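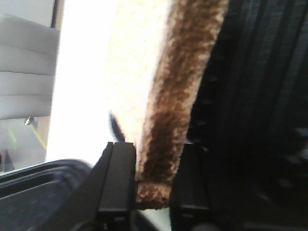
How to Run the Bread Handling Trial

Flerkard Household Automation Program
Prepared by Latrice Whitfield. Revised November 24, 2019.

This guide sets out the procedure for testing whether a two-finger gripper can pick up and move one slice of bread. Bread is a useful test item: the crumb gives way under light pressure, while the crust resists it.

Before you begin

Use bread from a single bakery batch. Keep the bag closed between attempts. Clear the work surface of crumbs and confirm that the emergency stop responds.

Procedure

1. Stand the slice in the holder with one end of the crust facing the gripper.
2. Set the grip force to the lowest level on the control panel.
3. Bring the fingers to either side of the slice and close them slowly.
4. Lift, hold for 2 seconds, and carry the slice to the plate.
5. Inspect both faces. Record any tear, dent, or drop on the trial sheet.
6. If the slice slips, raise the force by one level and repeat with a fresh slice.

Scoring

A complete set is 100 attempts. An attempt passes only if the slice reaches the plate whole. In the March series, 716 attempts were made and 187 failed, most of them during the lift. On these results, the program does not consider the task ready for unsupervised use in a home kitchen.

Send completed trial sheets to Obed Akpalu.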